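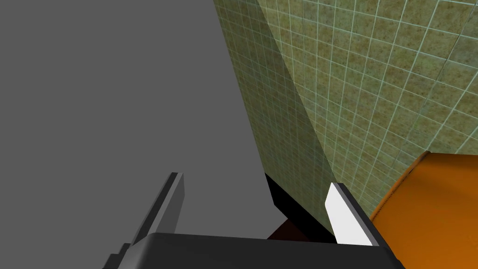
Learning the job on a screen first: a talk with Ingeborg Hofstetter of Skerna

Ingeborg Hofstetter made me coffee before I had my coat off, and then she made me a second one before I had finished the first, so you'll understand if this conversation wandered a bit. She has worked at the Skerna parts warehouse in Suvemitz long enough to remember paper picking lists (she kept one, it's pinned over her desk), and these days she leads the small group that practices the warehouse's two-armed robot jobs in a computer simulation before anything is tried out on the floor.

"I came from the packing benches," she said. "I never studied any of this. I knew how you hold a box so that it doesn't slide out of your hands, and they needed somebody who knew that."

The group is four people, and three of them came from the benches too. Their room used to be the place where returns were kept, and it still has the good heater, which she mentioned twice. On the screens you look over the robot's wrist into a drawn world of tiled walls and bright objects, and a person drives the grippers with a pair of hand controls, over and over, until the movement is good enough to keep. I had a go myself and it's much harder than it looks! I went straight past the thing I was supposed to pick up, and Ingeborg was very kind about it.

"Everybody reaches too far in the beginning," she said. "With your own hand you feel where the box is. On the screen you have to look, and then look again from the other side. Octavio was the worst of us for about a week of my patience, and now he's the best, and he knows it."

Octavio Grajales was at the next desk and did not argue. He spent 7 years on the night shift before he moved over, and he told me the change he noticed first was in his shoulders. "I used to go home and lie on the kitchen floor," he said. "Now I go home and my eyes are tired. I'm not going to tell you that tired eyes are nothing, but I can pick up my daughter."

I asked them both what makes a practice run worth keeping. Ingeborg pulled her chair closer to the screen for that one, and it was clear I had found the right question. A large part of it, she said, is where you put the two hands before you do anything at all. You might have one gripper right up against a big orange shape on the left and the other one waiting beside a tall green box, and the beginner forgets the first hand completely the moment the second one starts to move.

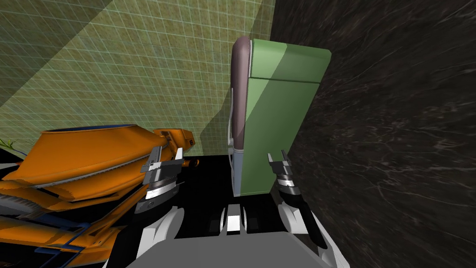 "You have to keep both of them in your head," she said. "It's like stirring a pot and holding the baby. My mother could do it, I could do it, and I don't see why a machine should get to be bad at it."

The group saved 800 runs between October and the spring, and they threw away a good many more. Wendelin Danzer, who looks after the shift plan, wanted to know at first why grown people were being paid to miss a box on a screen. He came around when he sat down and tried it. He still drops in most afternoons, according to Octavio, and he has opinions about everyone's left hand.

The harder part of our talk was about the benches themselves. There are fewer people on them than there were, and Ingeborg didn't try to make that sound better than it is. Some moved to the Vandach building, some took the training, and a few left. "I had lunch with those people," she said. "When they ask me if I'm building the thing that does their job, I say yes, part of their job, and then I tell them which part. They'd hear it from somebody. I want it to be me."

What she asked for in return, and got, was that anyone from the benches can come and spend a paid morning in the practice room and say what is wrong with how the arms are being taught. Svenja Rüegg came in that way and pointed out that the runs always started with everything standing nicely upright. Boxes don't arrive like that - they arrive leaning on each other - and so the group changed how they set up the starts. Svenja has her own chair there now, with a cushion she brought from home.

Before I left I asked Ingeborg whether she misses the packing. She thought about it for a good while, rinsing the cups.

"I miss the talking," she said. "At the bench your hands were busy and your mouth was free. In here you have to be quiet when somebody is driving, and I find that very difficult, as you've noticed." Then she went to see how Octavio's next run was coming along, and told him to watch his left hand.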